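Long thread on the planner for our PC teardown cell, for the people who saw the Flutura demo and asked me whether the software side is solved. Short answer: no. Longer answer follows.

Background for anyone new here. We're trying to get an arm to service old desktop towers. Take parts out, put them in a fixture, put parts back. The stack is Endo for motion planning, Dedano for perception, and a task layer I wrote myself and will complain about as freely as the other two.

Every vendor page in this field says "handles unstructured environments." A PC case is about as structured as an environment gets. Somebody designed it with drawings. It still eats planners for breakfast.

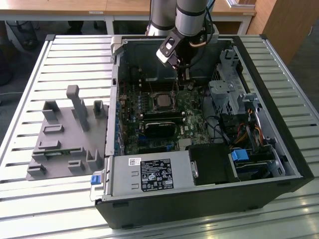
Arm over the board, case on its side, fixture plate to the left.

Look at what the collision model has to deal with. A drive cage full of little holes. A bundle of power cables next to it. A thick dark rim along the side that you have to clear on the way in and again on the way out.

Endo wants meshes. Fine for the cage, fine for the power supply. For the cables you get to pick your lie: a fat box that covers everywhere they might be, or nothing at all.

With the fat box, Endo reports no path to places you can reach easily with your own hand. With nothing, it reports a lovely path straight through the cables. Both answers come back in well under a second, so at least you're wrong quickly.

What I do now is a fat box with holes cut in it by hand, per case model. Yes, by hand. If someone tells you their cell generalizes to new models out of the box, ask who edits the collision file and how long it takes.

On perception. Dedano's pose estimate for the case is good. I came in expecting to hate it and I don't. Big rectangular thing, strong edges, it locks on and stays put.

The pose estimate for anything inside the case is another matter. Slots are dark, slots are parallel, slots look like each other. It will happily snap to the slot next door and give you a confidence of 100 while doing so.

I've stopped reading the confidence number. I don't know what it measures and the docs don't say. I plotted it against real error in August and got a cloud.

The fix was boring. Trust Dedano for the case, then get every inside position from the case pose plus a measured offset. One detection, a table of offsets, done. It feels like cheating and it beat the learned slot detector on every case I tried.

A few people have asked why we bother with a printed fixture when "the robot can just put the part down anywhere." It can. Then it has to find it again, lying at whatever angle it landed, and regrasp it. The fixture turns a perception problem into a known pose. I'll take that trade every time.

The fixture does bring its own problem – the posts are obstacles. The first version of my task layer had no idea they existed once the arm was in "place" mode, because I'd switched off collision checks near the slots and forgotten how wide "near" was. My bug. I'd set a radius of 11 centimeters. Please don't do that. 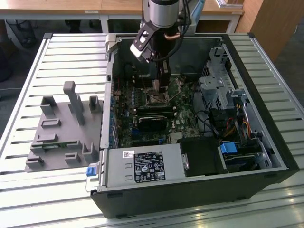
Fingers down by the socket area. Fixture tray on the left again.

Down at this depth, position control alone isn't enough. You need some kind of compliance, and compliance is where the blog posts get vague.

Geerts sells a force controller as a drop-in. I dropped it in. The default gains are set for something like polishing, as far as I can tell. Near a circuit board it's either too stiff to feel contact or so soft that it wanders sideways during the approach.

So now there are 5 gain sets in my config, switched by the task layer depending on what the arm is about to touch. Is that "adaptive control"? The brochure would say so. I'd call it an if statement.

The switching itself was the worst part. Change gains while the arm is moving and you get a small kick. A small kick in free space is nothing. A small kick with the fingers down in a case is a bad afternoon. Now the arm stops, swaps, waits, and then goes on.

That stop adds 2 seconds each time. I've been told it's inelegant. It is, and I sleep better.

About the Flutura demo, because it's what started this. It's a nice video. The arm goes in, comes out, the part ends up where it should. Here's what I'd want to know before getting excited:

Was the case clamped in place, or found? Were the cables tied back? How many takes? Did a person reset anything between takes? Was the recovery code ever used, and is there any?

I'm not accusing them of anything. My own demo clips would look just as good, and I know what I left out of them.

Recovery is most of my code, by the way. The happy path is over 100 lines and you could read it on your phone. Everything else is what to do when the grasp closes on air, or the force reading is odd, or the planner times out halfway into the case.

The retreat move is the one I'd fight for. Before any approach, the task layer saves the joint path it came in on. If anything looks off, it plays that path backward, slowly. No replanning from inside the case. Endo's idea of a clever new exit has cost me enough already.

Even that isn't free. Playing a path backward while holding something is not the same as playing it backward with empty fingers, so there's a second version with a check on what's in the gripper. The check is gripper width. It's crude and it can be fooled by a cable.

Someone will reply that a big end-to-end policy makes all of this go away. Maybe. I'd love to delete this code. Show me one running on a tower it hasn't seen, with the failures left in the log, and I'll read every line of it.

Where things stand as of 2023-04-16: case pose good, offsets good, collision model held together with manual edits, force control OK if you babysit the gains, recovery ugly and working.

Next up is getting the cable box out of the hand-edited file. I have a half-built tool that makes it from a depth scan. It's bad at black cables on a black background, so don't hold your breath.

Config questions welcome in the replies. Questions about when it'll be fully autonomous, less so.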